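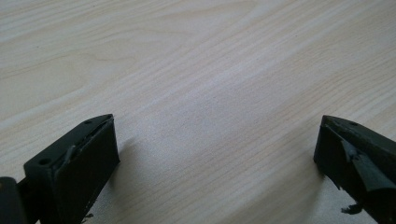
Raed Srour

How a news map gets made

When something big happens in many places at once, such as a storm, a flood or a power cut, people want to know where it is happening. A list of messages is hard to read. A map is easier. This page explains how a news map is put together.

Step 1: Reports come in

A report is a short message that says what happened, where and when. Reports come from the fire service, from reporters and from people who live nearby. During the November flood in Bulcombe, the map team received 1568 reports in one night. Many of them described the same flooded street.

Step 2: Each report gets a place

A computer cannot put "near the big bridge" on a map. It needs two numbers. The first is latitude, which tells how far north or south a place is. The second is longitude, which tells how far east or west it is. Changing words into these numbers is called geocoding.

Geocoding can go wrong. Bulcombe has a Mill Road and so does Skandstead, the next town. If the message says only "Mill Road," the team has to find out which one is meant before adding a dot.

Step 3: Each report is checked

An editor looks for a second source. A source is the person or office the information came from. Two people who both copied the same message count as one source. The editor also looks at the time. A message sent at 2330 may describe something that took place at 800 that morning.

On the Bulcombe map, every dot had one of these colors:

Gray: reported, not checked
Yellow: one good source
Red: two or more sources

A report that was found to be false was taken off, and a note was added under the map to say so.

Step 4: The map is updated

The team added new dots every 10 minutes. The time of the last update was printed in the top corner. Always read this first. A map with an old time on it shows what was known then.

What a map leaves out

A place with no dots may be safe. It may also be a place where the phones are not working and no report can be sent. The map looks the same in both cases.

Words to know

Geocoding: changing a place name into map numbers
Source: where information comes from
Update: a newer version with changes added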